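**Ticket 643: gripper reports "held" after release, arm stops over the tray**

Opened: 2022-08-01
Site: Mastham test room, table 2
Requester: Florneton
Assigned: Eduardo Samonte
Severity: 2 (arm stops, no damage, no injury)

### Summary

After a release, the Follova hand controller sometimes keeps `object_held` set to true with the jaws fully open. The task program then believes it is still carrying something and refuses the next pick. If an operator clears the stop without clearing the flag, the arm moves with the carry speed limit and the carry height offset. The offset is the part that worries us. On the last occurrence the arm came in high on its next approach and closed on air.

The hand had logged over 2,000 close/open cycles before the first occurrence. No earlier ticket matches.

### Steps to reproduce

1. Load the two-basket job. Cup and green bottle go in the dark basket, fruit in the orange one. The tray stays empty in front.

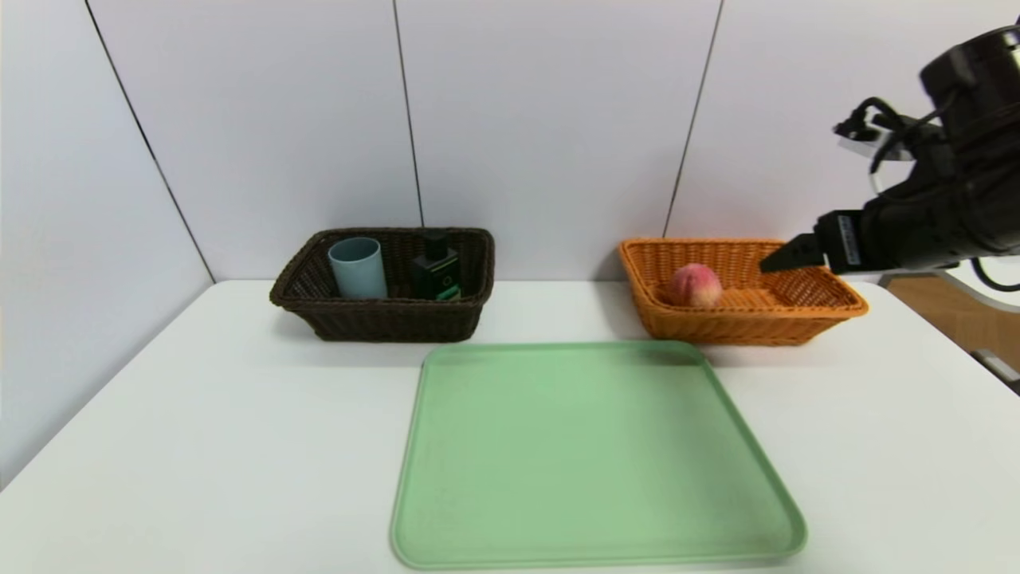 2. Home the arm and confirm `object_held` is false on the pendant.
3. Run the job at normal speed, fruit first, then the bottle. The target for both is the tray.
4. After each release, leave the program paused and read the flag before resuming.
5. If the flag is still true with the jaws open, do not resume. Save the controller log and then use the stop.

Expected: flag drops when the jaws pass the open threshold.
Observed: flag stays true until the controller is restarted or the jaws are closed empty and opened again.

It failed on two of the first 10 runs. Both failures came at a release over the tray.

### Checks done

**Wiring.** Connector at the hand reseated, cable flexed by hand through the full wrist range. No dropouts in the log. Ruled out for now.

**Jaw position.** Position reading is correct in both failures. The controller knows the jaws are open and sets the held flag anyway, so the two values are coming from different places.

**Motor current.** Baseline current at full open is higher than in the commissioning record from January. It sits just under the limit for "held" and crosses it at times. Soriano changed the hold logic in the last firmware so that current alone can keep the flag alive after a close. Position is only checked on the way in.

**Grip on a smooth wall.** Held the cup to see whether the current reading was noisy under load. Jaws low on the cup, slow close, pause, read. Current was steady and the flag was true, as it should be. The small clear piece at the bottom of the cup was left where it was for all holds. It has no effect on the reading.

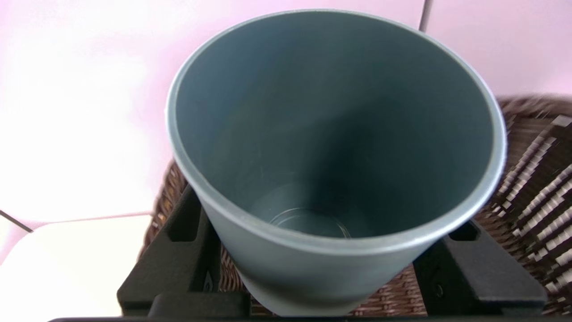
### Workaround

In place on table 2 only. Do not copy to other tables until the firmware question is settled.

- After every release, the program waits 15 cycles of the status loop, then compares position and flag. If they disagree, it stops in place and raises an operator message.
- The carry height offset is now tied to jaw position. A stale flag can no longer change the approach.
- The operator clears the message from the pendant. Hands stay outside the guard line until the arm shows idle. The earlier habit of reaching in to move the item while the program waited is to stop, including for "quick" resets.

### Retest

Fruit and bottle on the tray, jaws open, clear of both. Flag read false on this pass. The next two passes were the same. The one after that left the flag true. The program stopped in place with the message and did not attempt the next pick. The workaround does its job, but the fault is still present.

Open question: whether the higher current at full open is mechanical drag or a drifted sensor zero. The finger mounts have not been taken off yet.

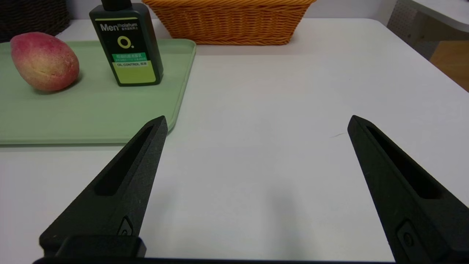
**Eduardo Samonte:** Please take the mounts off before anyone re-zeroes the sensor. If there is drag and we zero it out, the limit will look fine and we lose the only warning we have. Log the full-open current with the fingers on, then off, same supply, same warm-up. I have asked Soriano for the previous firmware so we can run the job on both. The stop on mismatch stays in either way. Status set to "waiting on vendor"; table 2 can run attended only.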